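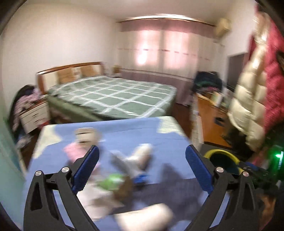
Attachment 1: table in bedroom, blue top cloth over the pale yellow-green one, items still on it. Bed behind.

Rerent Resident Support
Ticket 1676
Unit type: furnished one-bedroom
Category: Furniture and linens
Opened: 22nd February
Status: Closed

Subject: Table cloth slides and bunches, can't keep anything in place on the bedroom table

Resident wrote:

The table in the bedroom came with two covers on it, a pale yellow-green one underneath and a periwinkle blue one on top. The blue one moves. If I pull anything toward me the whole cloth comes with it, and whatever is standing up falls over. I use this table for sorting small things before they go into drawers, so it gets a lot of reaching and dragging. The picture shows how it looks with things on it. You can see the lower cover at the far corners where the blue one doesn't reach.

The blue cloth also has crease lines across it that don't go away. I don't mind how they look, but round things stop at them or roll off in another direction.

I have tried:
- pulling the blue cloth tight and tucking it under at the near side. Held for one evening.
- turning it the other way. Then it was too short at the front.
- putting heavier things at the corners. Works, but takes up the space I need.

Can I take one of the covers off, or are both supposed to stay on? The Plernlow inventory sheet lists "table linen, 2" and I don't want to be charged at move-out.

Support reply 1:

Thanks for the picture. Both covers are on your inventory, but they don't have to be on the table. You can fold either one and keep it in the closet. Please make sure both are in the unit when you leave.

Before you take anything off, please check what the lower cover is made of. Some Plernlow units were set up with a wipe-clean cover and some with plain fabric. If yours is wipe-clean, the top cloth will slip on it no matter how tight you pull.

1. Clear the table completely.
2. Lift the blue cloth off and put it aside.
3. Rub the lower cover with your palm. Smooth and slightly shiny means wipe-clean.
4. Check the tabletop under it for marks and tell us if you find any.

Resident wrote:

Cleared it. The lower one is wipe-clean, smooth on top and fuzzy on the back. It has a faint pattern on it which I had never noticed. The tabletop is fine except for a ring near the wall side that was there when I moved in — it's on the check-in form.

With only the lower cover on, nothing slides, but everything rolls. I had a cream-colored roll go off the front edge twice. So I would like to keep the fabric on top if there is a way.

Support reply 2:

There is. We can send a non-slip mat, the open-weave kind, to go between the two covers. The one we stock is from Zumisness and can be cut with household scissors. Cut it 2 inches smaller than the table on every side so it doesn't show or catch.

For the creases, iron the blue cloth on medium from the back, slightly damp, and lay it on the table right away instead of folding it. Please don't iron it on the table. The wipe-clean cover will mark.

The mat has been added to the next delivery round through Vi. No charge.

Resident wrote:

Mat arrived. Cut it and put it down, ironed the blue cloth, put everything back. I can drag things across it now and the cloth stays where it is. One crease is still there but much flatter.

The blue cloth still stops short of the far corners. Is there a larger one?

Support reply 3:

Not in that color. The larger size was last ordered in December and has not come back in. The yellow-green showing at the corners is fine for inventory purposes and we have added a note to your unit so it isn't raised at move-out.

Resident wrote:

OK, leave it. You can close this.

Resolution: non-slip mat supplied, top cloth ironed. Both covers retained. Ring on tabletop confirmed as existing at check-in.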